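07/02/2026

Drirneck, second draft. Chapters 9 to 14 read aloud, notes below. King-fai read, I marked up, Kanini Chege joined for the last hour.

Page count is now 354 in manuscript. It was longer before we took out the boat chapter. I don't miss the boat chapter. King-fai does, a little, and has kept a copy.

Main trouble is still the middle. Ó Néill gets the call from the widow in chapter 9, drives out to Sudcombe in chapter 10, and then does no detecting until 13. Three chapters of him eating in pubs and thinking about his ex-wife. The pub talk is good but only one line of it matters later (the landlord saying the post van came twice). Proposal: fold 10 and 11 together, keep the landlord, lose the darts match. Should save 3000 words.

Clue list, checked against the text as it stands:

Post van – planted ch. 10, used ch. 22. Fine.
Wet umbrella – planted ch. 12, never used again. Cut it or use it.
Sidard letter – the widow says it is typed in ch. 9, but in ch. 14 Ó Néill recognizes the handwriting. Has to be one or the other. I would go for handwriting, and change 9.
Spare key – planted too late. Kanini guessed the killer from the key alone, half a page after it turned up. Move to ch. 6, in the scene with the gardener, and give it one sentence at most.

Kanini had not read anything before chapter 9 and only had the outline for the first part. She thought the sister was the detective for several pages. Partly that is coming in cold, but the sister does ask better questions than he does. Left a note in the margin at the gate scene.
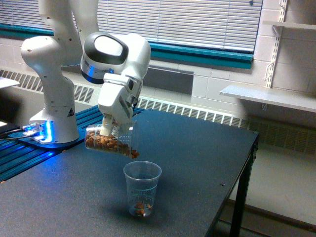
Cup to cup, almonds.

Tried the interview in chapter 13 two ways. Version A is the current one, all dialogue, Ó Néill asks and the solicitor dodges. Version B starts after the interview, with Ó Néill in the car going back over what he was told. B is shorter and the lie is easier to miss, but we lose the solicitor's voice, and he is the best talker in the book. Read both out twice. King-fai prefers A. Kanini prefers B. I prefer A with the last 500 words taken off, so it stops when the phone rings.

Timeline problem, found while checking the above: the solicitor says he filed the Sidard papers in September, before the funeral. The funeral is in August in chapter 3. Easiest fix is to move the funeral, but then the wasps in the churchyard need looking at. Late enough for wasps either way, probably. Check.

Small things:
Too many people "let out a breath" in 11. Found it on nearly every page.
Sudcombe has a station in ch. 10 and no station in ch. 14.
The dog has no name. King-fai wants to keep it that way.
"Forensics" in ch. 12 is vague. Who are they and where do they come from?

To do before next reading:
Me – merge 10 and 11, trim 13.
King-fai – letter, key, redo the timeline sheet.
Kanini – start from chapter 1 and write down her suspect at the end of each chapter, without showing us until she's done.

Umbrella still undecided.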